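Lellska Opens Its Doors in Dillton with a Shop for the Everyday Table

By Apostolos Chatzigeorgiou
January 10, 2020

DILLTON – Lellska, the tableware and kitchen goods shop that started as a weekend stall in the Grurum market hall, has moved into its first permanent home. The new shop is on the ground floor of the old Alexiou bakery building, and we could not be happier to be there. The ovens are long gone, but the tiled floor and the tall front windows are still in place, and so is the little hatch where people used to pick up their bread on the way to work.

The shop sells things that go on a table or next to a stove: bowls, trays, baskets, serving boards, cups, linens, and a small shelf of pantry goods from growers near Dillton. Everything is meant to be used every day. We like pieces that can hold soup on one night and keys on the next, and we pick our stock with that in mind.

At the stall we had room for two trestle tables and whatever could be hung from a rail behind them. In the new place we have 827 square feet, which feels enormous after three years of packing everything into a van at closing time. We carry 81 different pieces in this opening collection, and over half of them were never at the stall at all, mostly because they were too heavy or too awkward to carry in and out.

A shop set up like a kitchen

When we started planning the room, we kept coming back to something our market customers did. They would pick up a bowl and hold it against a tray from the other end of the table, then ask if they could put an apple in it. They wanted to see how it looked with food in it, and so did we!

So the shop has no glass cases. The middle of the room is taken up by a long counter and four tables of different heights, and people are welcome to move things from one to another. Take a basket off the wall and fill it from the fruit crate by the hatch. Stack the bowls. Carry a tray across the room and find out if it's comfortable in the hands. We put things back in the evening, and we have already learned a lot from where they end up. One pitcher has traveled to the windowsill every single day of our trial opening.

The shelves along the back wall are the bakery's own bread racks, sanded and oiled over a very long week. They slope forward a little, as bread racks do, and we had to fit a thin rail along each one so the plates would stay put. Large platters stand on the bottom rack where children can't pull them down, and cups have the top one.

Baskets, and plenty of them

If there is one thing people asked for at the stall, it was baskets. We never had enough of them. They take up so much space in a van that we could bring only a few at a time, and those were usually spoken for before lunch.

The new collection has 10 styles, from narrow ones for bread to wide, low ones for fruit. The wide, low shape is the one we would point most people toward if they want something for the middle of the table or the end of a counter. Fruit sits in it in a single layer, or close to it, so you can see what you have and what needs eating first. Deep baskets look generous, but there is always a forgotten lemon at the bottom.

We also have opinions about weave. A tight weave is easier to wipe down, and a looser one lets more air through. For onions and potatoes we would go loose. For fruit on a table that gets used for homework and mail and dinner, either will do, and it comes down to what you like looking at.

Bowls with some grip to them

The bowls in the opening collection come in five sizes and a short list of colors, chiefly soft greens, off-white, and a warm gray. Several have ridges around the outside. We love these for a practical reason – they are much easier to hold with damp hands than a smooth glazed bowl, and anyone who has carried salad to a back porch will know why that matters.

They also look good with nothing in them. A bowl tends to spend most of its life waiting, so we gave that some thought when we chose the shapes.

Dark tables, light walls

A good part of the fall went into deciding what color the display tables should be. We tried pale wood first, the same as we had at the stall, and under the big windows everything light on top of it seemed to fade away by noon. White was worse. In the end we painted a sample board dark gray, leaned it on two crates, and put whatever was nearest on top. Oranges looked brighter on it. The green bowls suddenly had an edge to them. We kept the walls white and ordered the gray for the rest.

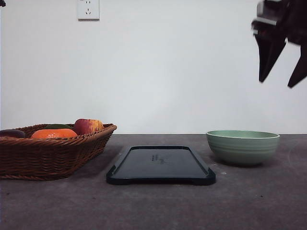

We have heard from a few early visitors who went home and tried the same thing with a dark cloth over a light table, and they liked it very much. It's a cheap experiment and easy to undo. If you have a basket of fruit with a few strong colors in it, say an orange and a red apple, start there and build out with one flat piece and one round one. You don't need much more than that for a table to look cared for on an ordinary afternoon.

Trays deserve a word too. A flat black one is about as plain as a kitchen thing can be, and we sell more of them than we ever expected. People use them for coffee, for oil and salt beside the stove, and for keeping the mail in one place. A raised edge is worth having, even a slight one, as small cups do slide.

Table evenings

Starting in May, the shop will stay open late once a month for what we are calling table evenings. Each one takes a plain subject: setting out breakfast for guests, what to keep on a small counter, how to look after wicker and cane. There will be things to try with your hands and something to eat. The first evening is about fruit and vegetables on the table, including which ones keep well side by side and which ones should be kept apart. (Bananas will be discussed at length.)

Places are free but limited, and sign-up is at the counter. We are hoping to host one evening outdoors in the yard behind the building if the weather is kind.

Repairs and returns

We will also take in baskets for repair, whether or not they came from us. A loose end on a rim is usually a quick job, and a broken handle takes longer. Bring the basket in clean and dry, and we will tell you what can be done before any work starts. Chipped bowls can't be repaired for food use, but we do collect them for planting, and there is already a row of them on the hatch with thyme and chives growing in them.

Unused items can be returned within 72 days. We chose a long window on purpose. Some pieces need to live in a kitchen for a while before you know where they belong, and a tray that seemed perfect in the shop can turn out to be just too long for the shelf at home. Measure first if you can!

Opening celebration

The shop is open now, and everyone is invited to come by and see it. During the opening celebration there will be hot cider at the hatch, and each visitor can take home a piece of fruit from the crate. The neighbors upstairs have been very patient with the sanding and the deliveries, and they have been promised first pick.

For our market regulars, we are keeping the Grurum stall through the spring with a smaller selection. Orders placed at the shop can be picked up there, and the other way around. Just tell us which place suits you when you order.

Members of the press are welcome to visit before opening hours for a quieter look at the collection. Please get in touch through the shop to arrange a time. Samples of most pieces can be lent out for photography and collected from the hatch.

About Lellska

Lellska is an independent shop for tableware and kitchen goods, based in the Alexiou building in Dillton. It began as a market stall in Grurum and works with small makers and growers, many of them close to home.

Press contact: Apostolos Chatzigeorgiou, Lellska, Alexiou building, Dillton | © 2020 Lellska. All rights reserved. | Back to top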